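Ticket : la pince droite s'arrête avant le couvercle
Projet : Fosano (cours de robotique, groupe Riven)
Ouvert par : Aatos Miettinen
Suivi par : Teodora Angelovski
Priorité : moyenne
État : en attente de test

Bonjour,

Nous préparons la tâche du cuiseur vapeur pour l'évaluation de novembre. La commande est : ouvrir le couvercle, prendre un petit pain, le poser dans l'assiette. Depuis vendredi, le bras droit s'arrête avant de toucher la poignée du couvercle et le programme affiche « position hors limite ». Le bras gauche ne présente pas ce défaut. 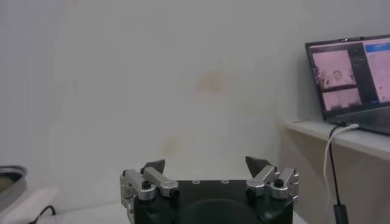
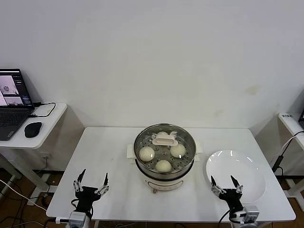
Une pince vue de près, doigts ouverts, puis la table avec le cuiseur et les deux pinces.

Ce que j'ai déjà essayé :
-- redémarrer le programme, puis le portable. Même message.
-- échanger les câbles des deux bras. Le défaut reste à droite, donc je pense que les câbles sont bons.
-- lancer le mouvement à vide, sans le cuiseur. L'arrêt se produit à la même hauteur.

Dans le journal, la dernière valeur envoyée au moteur du poignet droit est 3 000, et la dernière valeur lue est 215. Je ne sais pas si cet écart est normal au moment d'un arrêt.

Aatos

Réponse de Teodora Angelovski, 14 h 20

Bonjour Aatos, merci pour les essais, c'est très clair. Un tel écart n'est pas normal. Est-ce que quelqu'un a refait la calibration après le démontage de la pince ? Dans le fichier du bras droit je vois encore l'ancien zéro. Pouvez-vous m'envoyer aussi le fichier du bras gauche ?

Réponse d'Aatos Miettinen, 15 h 05

Le fichier est joint. J'ai demandé à Amra Begović, qui a remonté la pince : elle a calibré l'ouverture des doigts, mais pas le poignet. Nous avions compris que les deux se faisaient ensemble.

Réponse de Teodora Angelovski, 15 h 40

Non, ce sont deux menus séparés. Il faut mettre le bras droit en position de repos, couper le couple, placer le poignet à la main sur le repère, puis enregistrer. Après cela, faites 5 mouvements à vitesse réduite, sans cuiseur, avant de revenir à la tâche complète. Gardez une main près de l'arrêt d'urgence.

Réponse d'Aatos Miettinen, 16 h 30

Calibration du poignet enregistrée. Les deux premiers mouvements sont passés sans message, mais la salle ferme et nous devons nous arrêter. Kalliopi Vidmar fera les trois autres demain matin et écrira le résultat dans ce ticket. Merci de ne pas le fermer encore.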